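Damasceno Workcell Software – Set-Up Guide
Section 8: Registering the Work Surface with the Wrist Camera

8.1 Purpose

The planner places every pick and every release in the coordinates of the work surface. Before it can do so, the software must know where the surface lies in relation to the robot base. The procedure in this section uses a cross of colored tape as a reference mark and the wrist camera as the measuring device. It replaces the touch-off routine described in earlier releases of the guide.

Complete Section 7 (Camera-to-Wrist Calibration) first. A surface registration made with an outdated wrist calibration will be accepted by the software but will be wrong.

8.2 Preparing the mark

1. Clear and wipe the part of the surface where the mark will stand.
2. Lay one strip of tape across the surface, then a second strip over it. The strips should meet close to a right angle.
3. Press the tape flat, starting at the crossing.
4. In the Cenetti console, open Setup, then Surface, then Mark Color, and select the color of the tape.

Note: The mark does not need to be centered on the surface. The detector fits a line to each strip and calculates the crossing from the two lines, so slightly uneven tape edges are acceptable.

8.3 Capturing the views

1. Set the robot to manual mode at reduced speed.
2. Jog the wrist until the crossing is in the live view and all four arms of the cross reach the border of the image.
3. Select Capture. Wait for the console to show the view as stored.
4. Move the wrist to a new position and tilt. Repeat until 13 views are stored.
5. Select Solve.

CAUTION: Keep hands and tools out of the work area while the wrist is moving. Reduced speed does not prevent injury.

Blue tape on a light gray surface gives the color filter a clear separation to work with. A view taken at a slight angle, with the strips leaning across the image and a soft shadow on the gray, remains suitable for capture.
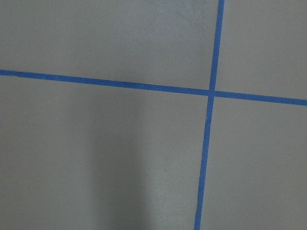 Beril Ersoy asked during review whether a shadow could be taken for a third strip, and wanted the guide to say which setting controls this. The setting is Minimum Saturation, on the Mark Color page. The default value is 22. A gray shadow has low saturation and falls below the threshold in normal room lighting. Raise the value in small steps if the overlay marks any area outside the tape, and lower it if parts of the tape are missing from the overlay.

8.4 Checking the result

1. Open the Residuals page. Each stored view is listed with its error in pixels.
2. Delete any view marked in red and capture a replacement from a similar position.
3. Select Solve again.
4. Select Verify. The robot moves to a point above the crossing and stops. Confirm that the crosshair in the live view lies on the crossing.

If the console reports error 461 (Lines Not Separable), the two strips were seen at too narrow an angle. Raise the wrist, reduce the tilt, and capture the view again. If the error returns, lay the second strip again, closer to a right angle with the first.

Note: Where the strips do not run straight through the crossing, the line fit averages the two halves. A small offset is tolerated. A large one appears as a similar error in every view – in that case, replace the tape, delete the stored views, and repeat 8.3.

8.5 Saving and locking

1. Select Save and enter a name for the surface.
2. Select Lock. The planner will not load an unlocked surface.
3. Restart the Puvorness planning service.

The tape may be removed once the surface is locked. Repeat the full procedure after the table, the robot base, or the camera mount has been moved.

Section revised 11/4/24.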